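Notes from the Jiltcombe repair bench

The office computers from the old Condbridge building have finally reached us, after a summer under a tarpaulin in the corridor where the bicycles used to go. There are 37 of them. The covering letter said 94, which led to a tense morning of phone calls until it was established that somebody had added in the keyboards.

Regular readers will know our position on old desktop towers. They are heavy, they are ugly, they hum, and we are fond of them. You can get into one with an ordinary screwdriver and put it back together again afterwards, a courtesy the modern laptop has mostly given up on. The plan is to strip the whole batch by the end of October, make as many good machines as the parts allow, and send the first lot to the homework club in Jurton, where they are at present sharing two computers and a great deal of ill feeling.

A few requests for those on the bench rota. Please put screws in the tubs, by size. The tub marked "misc" was meant as a last resort and now weighs more than the other tubs together. Please write on the masking tape before you stick it to the case – writing on it afterwards gives everything the look of a ransom note. Hard drives go in the locked cupboard the moment they come out, and the number goes in the book. The book is the blue one. The other blue one is for tea money, and it has three hard drives in it already.

We have £275 left in the parts fund, most of it spoken for by memory and thermal paste. If you have spare mains leads at home (and you do, everybody does, they are behind the thing in the hall) we would be glad of them. We are not glad of printers. We have said this before.

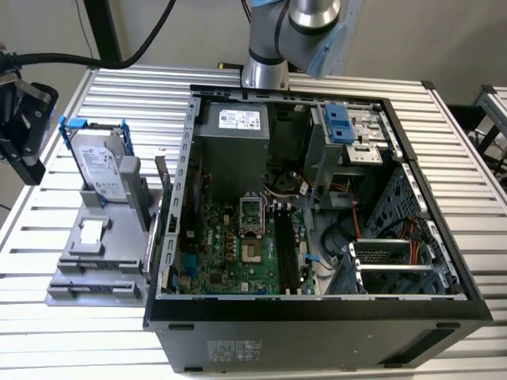

Taking a tower apart goes better if you start by laying it on its side and doing nothing at all for a minute. Look at where the cables go. Then unplug the power leads one at a time and tape a label to each, whatever your confidence. Red, orange, yellow and black wires all seem perfectly memorable until they are in a heap. The empty processor socket wants particular care: with the retention frame open the gold-coloured contacts are exposed, so no fingers, no sleeves, and no resting a biscuit on the motherboard while you find your glasses. Drive cage last, and mind your knuckles. The plasters are in the drawer under the Raudsepp catalogue, and we are down to the ones with dinosaurs on.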